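Tretwood newsletter: where we are with the second record

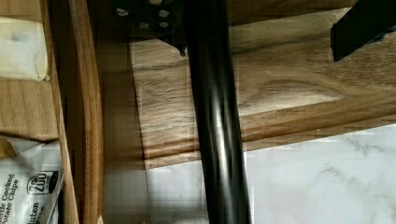

When is the new record coming out? October, if the mixing goes to plan, with the vinyl following whenever the pressing plant can fit us in.

That is the question we get most, at the merch table and in the inbox, so it goes first. The rest of this is for anyone who wants the longer version.

We finished tracking at the end of last month. The sessions were split between two places. Drums and bass were done in Mambridge, in the big room, over 6 days. Guitars, keys and most of the vocals were done back at our own place in Paltutthorpe, in the evenings, which took a good deal longer than we had told ourselves it would. Day jobs are part of that. So was a run of colds that went through all of us in order and took out the singing for the best part of three weeks.

There are ten songs on it. We went in with more, and a couple of those were finished and mixed in rough form before we dropped them. One was too close to something on the first album. The other, which people who came to the spring shows will know as the slow one in the middle of the set, never sounded as good on tape as it does in a room. We tried it at three different speeds and with the drums taken out altogether. It may turn up as a B-side or it may stay a live song.

Jacinto Alvarado is mixing. He did the first record as well, and we did talk about trying someone new, but he knows what we mean when we say a thing sounds too tidy. He has sent back four mixes so far. The opening track is close. The vocal on the second is still too loud for my taste and too quiet for everyone else's, so I expect to lose that one.

For those who asked about gear: the keyboard all over side two is an Ospina, an old home organ that was bought from a house clearance and has two dead notes in the top octave. We wrote around them. The reverb on it is the stairwell at Paltutthorpe, with a speaker at the bottom and a microphone on the second landing. The neighbours were told in advance and were very decent about it. The guitar sound on the last song is two small amps facing each other with one microphone between them, and I could not tell you why it works. We had meant to redo it properly and then didn't.

Shows. We are playing very little this summer so that the record gets done. There is one date in Mambridge, upstairs at the same place as last year, and it will be new songs for most of the set. Capacity up there is 40, and people on this list get first go at tickets before they are put up anywhere else. You will get a separate email with the link. Please don't reply to this one asking for a place to be held, as I will lose track of it. Doors are early because the room has to be clear by half past ten.

There will be a proper run of dates once the album is out. We are talking to venues now and nothing is signed, so I won't list towns and then have to take them back. If you know a small room near you that treats bands well, write and tell us. Two of the best nights on the last tour came from letters like that.

Shirts: the grey ones are gone in every size except small. The blue will be reprinted before the tour — same design, slightly heavier cotton. If you ordered one in spring and it still hasn't arrived, send your name and postcode and we will sort it out. A batch went missing in the post and we only heard about it when people started writing in.

The title is settled but the artwork isn't, so we are keeping the title back until the two can go out together. The next newsletter should have both, and the first song to listen to.

Tretwood
Jun 13, 2022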